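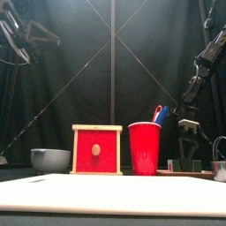
*Page last changed: December*

## Venimex cutting board, white

Flat plastic board for cold prep. Corners are rounded and the surface is matte. An elongated slot near one edge serves as the handle and fits a standard wall hook.

| | |
|---|---|
| Weight | 600 g |
| Carton | 6 boards |
| Stock code | 47 |

Wash by hand or on the lower rack. Do not store flat while damp — stand on edge until dry. Boards with deep knife marks should be resurfaced or replaced.
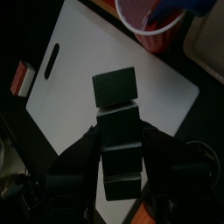

*White board with handle slot, on a dark tabletop.*

Minimum order is one carton. Mixed cartons are not supplied. For trade terms, write to Märta Backlund at the Stateck counter. Returns are accepted unused, in the original wrap.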